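September, a little after 4

Tissue day. I had promised myself the packing would be finished by lunch, and by lunch I had wrapped one gravy boat and read most of a takeout menu from a place that closed when I still had bangs.

Teresa Dunne came by at ten with the Mustley boxes, which are meant to be the good ones. She has moved four times and talks about cardboard the way other people talk about wine. Her rule is that paper goes in crumpled, never folded, because folded paper just lies there. I had been folding. I had been folding beautifully, in fact, with corners, and she undid the whole morning's work in the time it took me to make her coffee.

We did the glasses first, then the little dishes, then the drawer that has batteries in it. I would like to record that I threw out 3 potato mashers and kept the worst one. Teresa said nothing, in a way I could hear from the hall.

Then the display stuff, and that is where I lost the afternoon. You can't simply put a clear box in a cardboard box. It scratches if you look at it. The tissue inside holds its shape for as long as you're watching and then sighs down into one corner, so you take it out, crumple it again with more conviction, and put it back. Rochelle Ellery called in the middle of this to ask if I wanted her bubble wrap. She has over 60 feet of it. I said no, out of pride, and called her back eleven minutes later.
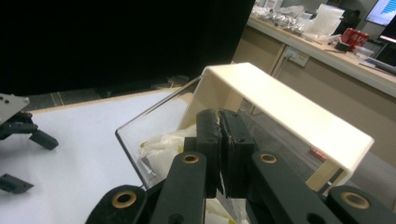

She's bringing it tomorrow, along with the tape gun, which I have been told I may hold but not operate. Fair enough. The last time I had it I sealed a box with my sleeve inside.

Supper was crackers and the end of the Oketti jam, eaten with a measuring spoon - every other spoon is in a box marked KITCHEN, under a box marked KITCHEN, under a box marked MISC that weighs as much as a calf. I should have labeled them better. Teresa told me to write what was in each one and I got as far as "mugs etc." before the etc. took over.

Still to do: the hall closet, the lamps, whatever is on top of the refrigerator. Must also call Altov about the van and give them the right apartment number, 412, as they have me down for somebody else's floor. Out of tissue except for the stuff stuck to my sock. Going to bed if I can find the pillow.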